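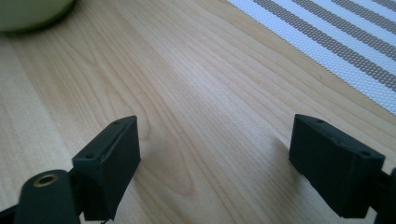
Saber pads at full open, wrist camera view, kitchen table.

hnurmi
Swapping the Saber hand gripper over to the Ukano this week and want opinions first. Both have parallel fingers. The Saber has the black wedge pads with two holes on the top face. I ran 215 grasps with it on cups and small bowls and had no complaints except glare off the table near the window.

othmane_c
What are you hoping to get from the Ukano? The Saber pads take up a lot of the view, but you can see both inner faces at full open. On the Ukano I lost sight of the left one.

hnurmi
Softer pads, mostly. And it's lighter.

woltbridge_rania
I wouldn't switch for the weight. We logged 1731 grasps on the Ukano and the pads started to peel at 597. Replacements took until August.

hieu_n
Disagree. Mine are past 1000 and fine. Were you wiping them with alcohol?

woltbridge_rania
Yes, every session. The manual says to.

hieu_n
Mine says soap and water. Might be a different revision.

othmane_c
For the glare, lock the exposure before you touch the grippers. With auto exposure the black pads pull it up and anything white in the background blows out.

hnurmi
It was on auto. I'll lock it, run the same cups again with the Saber, then put the Ukano on and post both sets.

hieu_n
Check the revision number under the palm before you clean anything.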